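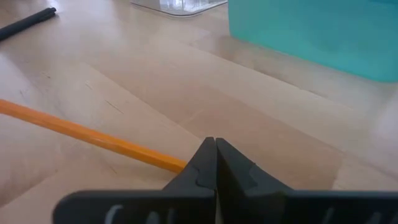
Sorting Technician, Writing Supplies (part-time, fixed term)
Prultemgate Refurbished School Supplies

Job summary

Prultemgate receives used and surplus writing supplies from schools and offices, sorts them by type and condition, and repacks them for reissue. The sorting technician works at a bench, separates mixed lots of pencils, markers and pens into bins, and records the results. The position reports to Corina Marti, bench operations lead. Two openings are available. The term begins in February and runs for 3 months, with a possible extension depending on intake volume.

Background

Last season the sorting room processed 2,709 mixed lots. A lot is whatever arrives in one bag or carton, and contents vary widely. Some lots are nearly all pencils. Others contain markers, pens, loose caps, erasers and items that do not belong in the stream at all. Sorting is done on open tables, with the lot spread out on the surface and the receiving containers set behind it.

Duties

Spread each lot on the table in a single layer. Items should not be stacked, and caps should stay on markers during handling.

Separate pencils from markers and place each type in its assigned container. Container assignments are posted at the start of each shift and may change between shifts.

Check pencils for a usable point, a firm ferrule and an intact eraser. Pencils with a broken point go to resharpening. Pencils with a missing eraser are kept if the barrel is sound.

Test markers on scrap stock with one stroke of the tip. Markers that skip are set aside for a second test later in the shift. 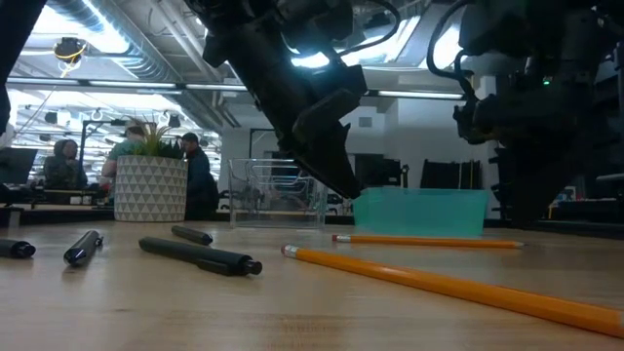 Table layout: pencils and markers in front, sorting containers behind.

Record the count for each type on the lot sheet. Enter the sheet in Oko, the inventory system, before opening the next lot. Training on Oko is provided and takes one shift.

Pack sorted items into Bruvwood cartons. A pencil carton holds 128 pieces. Marker cartons are packed by weight, and the target weight is printed on the carton label.

Wipe down the table and rinse the bins at the end of the shift. Bins are stored upside down on the drying shelf.

Qualifications

Required: ability to pick up and place small objects accurately for long periods; ability to tell colors apart under indoor lighting; legible handwriting; basic keyboard skills.

Preferred: experience in hand packing, parts inspection, library processing or similar bench work. Experience with count-based inventory is useful but will not replace the practical exercise described below.

No degree is required. Applicants must be at least 18 years old at the start of the term.

Working conditions

The work is indoors and mostly seated -- adjustable stools are supplied, and technicians may stand if they prefer. Finished cartons are light. Incoming cartons can be heavy and are moved by cart. Marker ink has a noticeable odor during testing, and applicants sensitive to solvents should mention this when applying so that they can be assigned to pencil lots.

An experienced technician sorts over 1,000 pieces in a shift. New technicians are not held to a rate during the first month. Accuracy is checked by recounting one carton from each shift.

Shifts and pay

Morning shift starts at 8:00 a.m. and afternoon shift starts at 12:30 p.m. Each shift is four hours with one paid break. Pay is hourly, at the grade two bench rate, and the current rate sheet is sent to all applicants before the practical exercise. Parking is available behind the El Khatib building, next to the loading door.

How to apply

Send a one-page resume and a short note stating your preferred shift to Corina Marti at the Prultemgate bench office. Cover letters are not needed. Selected applicants will be asked to complete a 30-minute practical exercise, which consists of sorting one mixed lot, filling out a lot sheet and packing a partial carton. All materials are supplied. Applications are reviewed as they arrive, and the posting closes when both openings are filled.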